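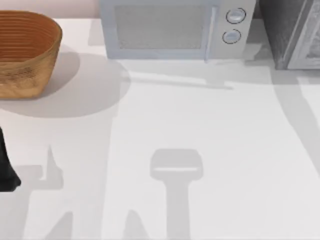
A simulated countertop from the Gilimness kitchen set, with two robot arms working above it.

Robotics > Simulation > Faults and failures > Gilimness shadow fault

The Gilimness shadow fault was an error in the control software of Gilimness, a simulated kitchen used to train and test two-armed robots. It caused an arm to treat shadows on the counter as solid objects, either stopping short of them or, now and then, closing its gripper on nothing at all. The fault was found one January by Junpei Nakajima, then a test engineer at Soylu, and it is still brought up fondly (and a little ruefully) by people who worked on the project.

Background

Gilimness was built at Zostport as a safe place to try out household chores before real arms were let anywhere near real crockery. Its counter is plain white, with the microwave and other goods kept along the back, and the lighting throws soft gray shadows of the arms across the open space in front. Those shadows were a late addition, and a much-loved one, as earlier versions of the kitchen had looked rather flat.

The fault

The arms used a stop rule meant to keep them from striking anything unexpected. With shadows turned on, the software that told objects from background began to mark the darker patches as obstacles. An arm reaching forward would meet its own shadow, halt, pull back, and then — the shadow having moved along with it — try again. In one overnight batch of 1,967 runs, 18 ended in what the team called a standoff, with both arms holding still until the time limit ran out.

Nakajima first blamed the joint settings and spent three days on them, which he later described as a pleasant enough way to learn nothing. He found the real cause after replaying the stopped runs with the shadows turned off, when every one of them finished normally.

Repair and later use

Czesław Malinowski wrote the repair, which checked each suspected obstacle against the depth reading before the stop rule could act on it. It went into version 8. A sister project at Ostton, which had borrowed the same stop rule for its warehouse arms, took up the change soon afterward.

Contact the editors | Copyright and reuse | Back to top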